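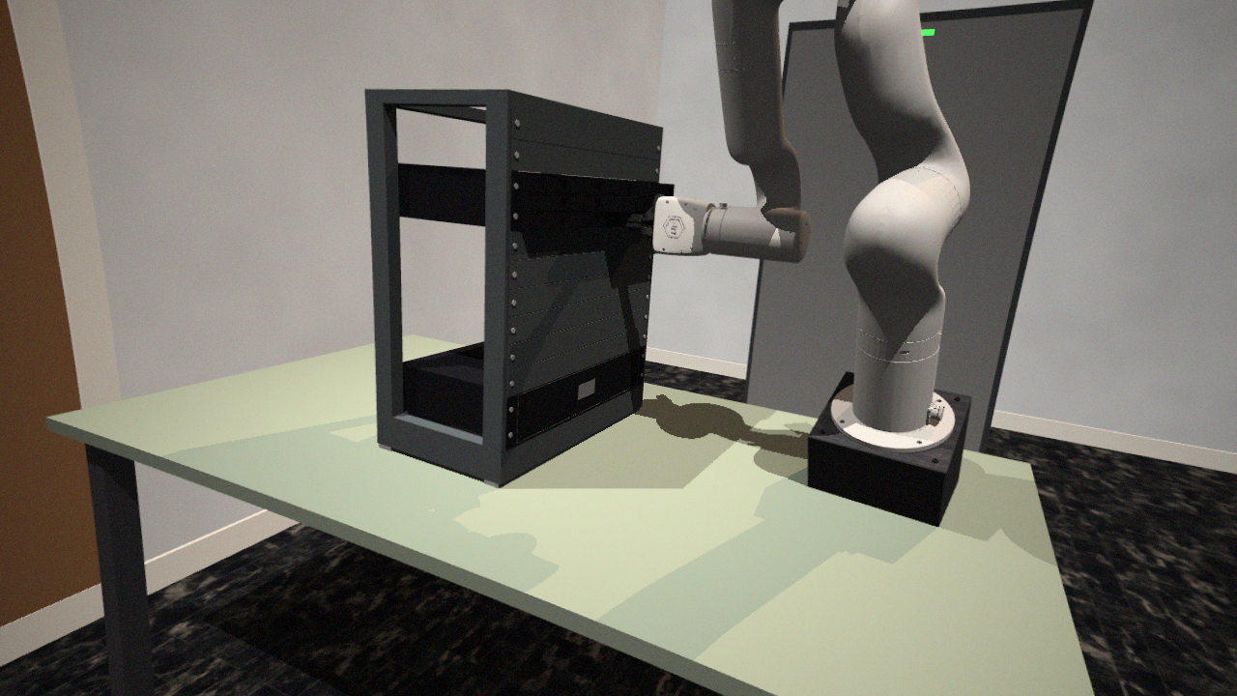
# Vemetti 542 electronic ignition conversion

Fits inside the existing distributor in place of the points and condenser. Twelve-volt, negative earth, four-cylinder engines only. Sold by Niazi, by post or over the counter.

**Price:** £100 including postage within the UK
**Stock:** usually on the shelf
**Part number:** 542

We held off selling electronic ignition kits for a long time. Most of what is written about them comes from people with a box of them to shift, and we are now in the same position, so read the rest of this page with that in mind.

## What it does

The 542 replaces the contact breaker points with a small sensor and a ring of magnets that sits under the rotor arm. When a magnet goes past the sensor, the module switches the coil. There is no heel to wear down, no gap to set, and no condenser to fail in a lay-by. Apart from two wires where there used to be one, the distributor looks the same with the cap on.

The spark comes from the coil, as it did before. The leads, the plugs, the cap and the rotor arm are the ones you already have, and if they were poor they stay poor.

## What the box says

Vemetti print four claims on the side of the carton. We have an opinion on each.

**"More power."** Against badly set points, possibly. Against a fresh set with the right gap and the timing where it should be, we couldn't feel any difference on the road, and we were trying to. If your car has become slow, something else is probably wrong with it.

**"Better fuel economy."** We haven't seen any figures from Vemetti to back this up and we asked for them twice. Anyone who has owned an old car knows how much the mileage changes with the weather, the traffic and how late you are. A small saving would be very hard to spot among all that.

**"Easier starting."** This one we'll mostly give them. Points that are a little dirty or a little closed up make for a lazy start on a cold morning, and the module doesn't get dirty in the same way. It does need a decent voltage to work, though. With a tired battery, points will sometimes give you a feeble spark while the starter is dragging everything down, and a module may give you nothing at all.

**"Fit and forget."** We wish they would take this off. You can forget the gap. You still have to oil the felt pad, check the advance weights are free, look at the cap for cracks and tracking, and change the rotor arm when it's burnt. We have taken in distributors with a good module on top and advance weights rusted solid underneath, and every one of the owners had been told there was nothing left to look after.
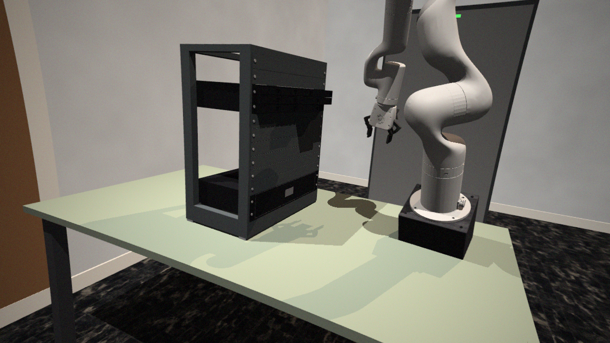 One customer wrote to say we were being too hard on it, that the idle on a tired saloon had smoothed out the moment the kit went in, and that no amount of fiddling with points had ever managed the same. We believe it. A worn distributor shaft wobbles, and when it wobbles the points gap changes from one lobe to the next. A magnetic sensor puts up with some of that wobble far better than points do, so the idle settles. The shaft is still worn. It will go on wearing, and the day it's loose enough for the magnet ring to touch the sensor you will be buying another kit and a distributor to go with it.

So, before ordering: take the cap off, hold the top of the shaft and push it from side to side. A faint movement is normal. If you can hear it knock, spend the money on the distributor first.

## Will it fit?

Probably, if all of the following are true:

- the engine has four cylinders and a single coil
- the car is negative earth, and you have checked this at the battery yourself
- the distributor is the original type for the engine, or a straight replacement for it
- there's room under the cap for the magnet ring (the cheap copy caps are sometimes too shallow)
- the rotor arm pushes on tightly and doesn't rock

It won't suit six- or eight-cylinder engines. Vemetti list a version for those and we don't keep it. Nor will it suit positive earth cars, and wiring it up backwards kills it at once. Neither we nor Vemetti will replace one that has died that way, and yes, it can be told from the inside of the module.

If somebody has already swapped your distributor for another pattern, send us the number stamped on the body before you order. Going by the year and model of the car is close to useless at this age. Engines get changed, and so do distributors, and the logbook seldom mentions either.

## The coil question

You'll read that you must fit a high-output "sports" coil with electronic ignition. You don't need one with this kit. The 542 wants a standard coil with a primary resistance no lower than the figure on the instruction sheet. Plenty of sports coils are lower than that, and they will cook the module slowly enough for you to blame something else.

Cars with a ballast resistor, or a resistance wire hidden in the loom, are another matter. The module should have its feed from a full twelve-volt supply that is live with the ignition on, while the coil keeps its resisted feed. Taking both from the coil terminal is the commonest mistake we see. The car will often run like that, and then play up in the dark with the heater and lights on.

Rimon coils in the standard pattern are on our shelves and work perfectly well with this kit. So does the coil you've got, most likely. Measure it before spending anything.

## Fitting

Vemetti say 30 minutes. That is fair on a bench with the distributor in a vice. On a car where it lives down behind the dynamo, with a screw the size of a grain of rice to be caught before it drops into the advance plate, allow an afternoon.

1. Disconnect the battery.
2. Mark the position of the distributor body against the clamp, and note which way the rotor arm points.
3. Remove the cap, rotor arm, points and condenser. Keep the screws.
4. Clean the base plate and check that the small earth lead between the plate and the body is sound. If it's frayed, replace it now.
5. Screw the module down where the points were.
6. Press the magnet ring over the cam until it seats fully. It should need firm thumbs and nothing more.
7. Fit the rotor arm and turn the engine over by hand. Nothing should touch.
8. Run the two wires out through the grommet, clear of the advance weights.
9. Connect red to the ignition feed and black to the negative side of the coil.
10. Reconnect the battery, start the engine and set the timing with a strobe.

Don't skip the last step. The timing will have moved, sometimes by a lot, and a fair share of the complaints we get about "flat" performance after fitting go away once the strobe has been out.

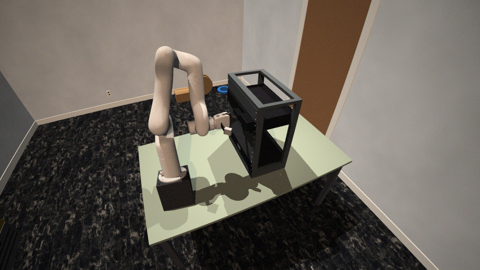 Never leave the ignition switched on with the engine stopped. Points might happen to be open when you do this, and then no harm comes of it. The module has its own views, and a few minutes with the radio on can leave you with a hot coil and a dead kit. If you like to sit in the car and listen to something, wire the radio to the accessory position.

## What we don't like about it

The wires are too short for some engine bays, and they're stiff. We have asked for longer ones. Vemetti's answer was that customers can extend them, which is true, but a joint in an ignition feed is one more thing to go wrong.

The instruction sheet is poor. The diagram for ballasted cars shows the feed going to a terminal with no label. We put our own sheet in the box with the kits we sell, in larger type.

When it fails, it fails completely. Points give you warning: the car gets rough, it spits, you file them up at the roadside with whatever is in your pocket and carry on home. A dead module is a dead car. For this reason we suggest keeping your old points and condenser, already set on their base plate if you have a spare one, in a tin in the boot. Add a screwdriver. It's a dull sort of advice to print on a page meant to sell you the thing, and we'd still give it.

## How it compares

| | Points | Vemetti 542 | Tidoven kit |
|---|---|---|---|
| Gap to set | Yes | No | Yes, at the sensor |
| Fits under standard cap | Yes | Yes | Not always |
| Can be mended at the roadside | Usually | No | No |
| Separate box in the engine bay | No | No | Yes |
| Felt pad still needs oil | Yes | Yes | Yes |

The Tidoven kit is well made and has a proper heat sink in its separate box. It also needs holes drilled in the inner wing, and we don't stock it.

A set of good points costs a fraction of either. The trouble is in the word "good". A lot of recent points have soft heels that wear down quickly, and condensers are worse. If you can find old stock from a seller you trust, and you don't mind setting the gap now and then, there's no pressing reason to change. If you're on your third condenser since February, the kit starts to look sensible.

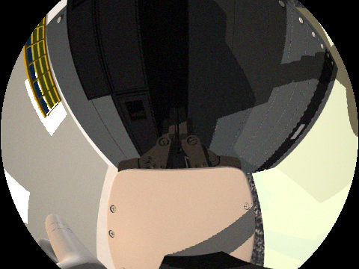
*Gripper cover plate, with screws near its edges.*

## Guarantee and returns

Vemetti give a year against faulty manufacture. Damage from reversed polarity, a low-resistance coil or the ignition being left on isn't covered.

Unused kits can come back to us within 40 days for a full refund, provided the magnet ring hasn't been pressed on to anything. Once it has been on and off a cam it may be stretched, and we won't sell it to somebody else. If the kit won't fit and you sent us the distributor number beforehand, we'll pay the return postage as well.

## In the box

- Module on its mounting plate
- Magnet ring
- Two cable ties and a grommet
- Spade terminals, which we'd throw away and replace with better ones
- Vemetti's instruction sheet
- Our instruction sheet

Related parts: standard coil (Rimon), distributor cap, rotor arm, base plate earth lead, felt pad.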